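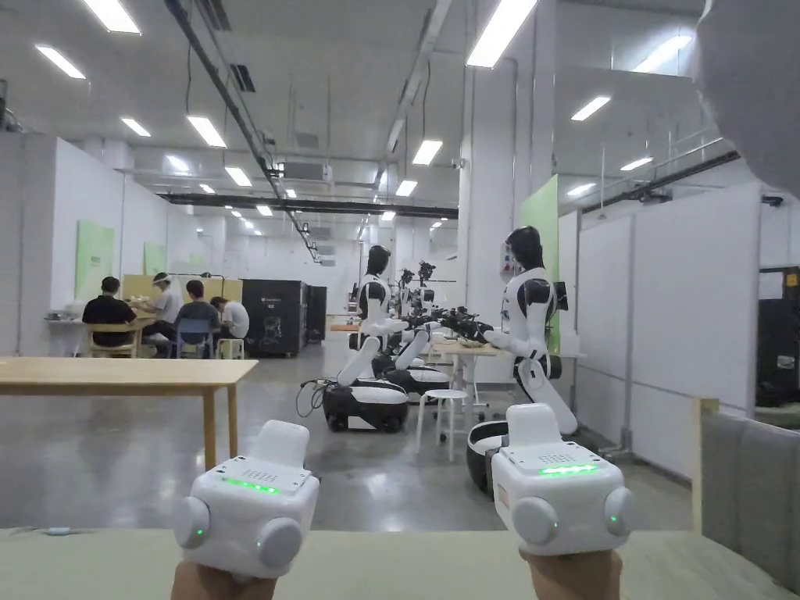 The green tabletop in the large room at Tiltside, with one of the wooden tables beyond it.

When I came to Tiltside on a Wednesday, I expected to talk mostly about the building. The woman I came to meet wanted to talk about tables. She plans work rooms for Arnudik, a small office in Gudstead, and she has been responsible for the furniture in this one for two years. She asked me not to print her name. "People will write to me about their kitchens," she said.

The room has 3,772 square feet, most of it in one piece, with a polished concrete floor and white walls. It is very bright. I asked her if the floor was her choice.

"No, the floor was decided before me. I wanted something softer, for the feet. If you stand at a table the whole afternoon, concrete goes into your knees. But it is easy to sweep and the chairs move well on it, so I stopped complaining after some months."

She did choose the green of the tabletop. I had thought it was gray at first, and she was a little offended. There was a long discussion about it, she told me, and the first proposal was white.

"White is terrible for cloth work. You have a white napkin on a white table under strong light, and where is the edge? You have to feel for it with your fingers. With black you see every bit of lint. So we put samples on the table, many samples, and each day we folded the same towels on a different one. The green was the one where I did not get a headache."

I asked if this was the only reason. She thought about it.

"I also like green. The panels on the wall are green too, so it is a little bit a family."

The wooden tables are another story. They are light in color, with a plain top and slim legs, and she bought the first one from a closing shop in Gudstead because it was cheap. The model is called Marchetti. She says that the legs become loose in winter and that somebody must go around with a key and tighten them, usually in December. She now has 19 of them in different rooms of the building and would buy the same again. "It is a table you can carry alone. I don't trust a table when I have to ask for help."

Then we came to folding, which is what she likes best to talk about. Cloths are kept in a closet by the stairs, 141 at the last check, and she does not iron them. In her opinion a person who can only fold ironed cloth cannot fold.

"First you find two corners. It sounds like nothing. But take a cloth which was in a pile, with all its wrinkles, and look for the corners — you will see, one is always hiding under the rest. When you have two, you lift and you let the middle hang. Then you wait a moment. Many people don't wait, they pull immediately, and the crease stays in."

She showed me in the air, with her two hands apart and no cloth between them.
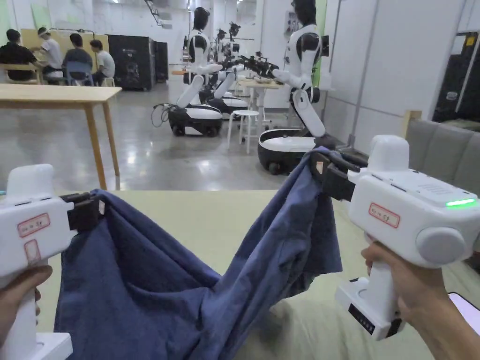

A colleague at the next table, listening to us, said that dark blue was the worst color to begin with, as the folds and the shadows look the same, and that a striped dish towel would teach anyone in half the time. She did not agree at all.

"Stripes are cheating," she answered. "You fold the stripes, you don't fold the cloth. And at home, do you have only striped towels?"

The colleague said yes, mostly, and went back to work.

I wanted to know how she decides what may stay on the tables. In my own office the table is a kind of second shelf, and I told her so. She has a rule, but she admits that it is kept only on good days. What you need for the next thing may stay. All other things go away before you begin, also the phone.

"The phone is the hardest. I say it every week. You put it at the corner and you think it takes no place, and then the cloth comes down on top of it and you start to search. I do it myself too."

Small objects she minds less. A small thing on a large green top can be seen from far away, and this is another argument for the green, which she had forgotten to mention before.

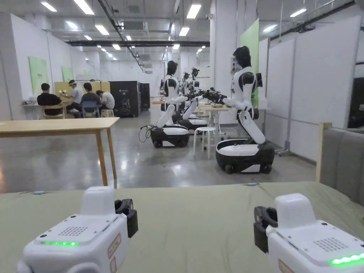
Sitting and standing

The chairs do not match. There are wooden ones, there are blue ones, and for a time she tried to keep each kind in its own part of the room. It lasted over a month. Now people take the chair they like, and she has noticed that those who sit for long discussions take the blue.

I asked about the gray upholstery near the green table, with the light wooden post beside it. I had taken it for the back of a bench. She said only that it is good to have something soft in a room with so many hard surfaces, and that the sound is better for it.

"Before, you could hear a spoon from the other side. Now you hear a spoon a little less."

What would she change, if Arnudik gave her the money? I expected she would say the floor. But she asked for a deeper closet, with open shelves, so that a folded cloth can lie flat and does not have to stand on its side.

"You make a nice fold and then you push it in a narrow place. It makes me sad, a bit."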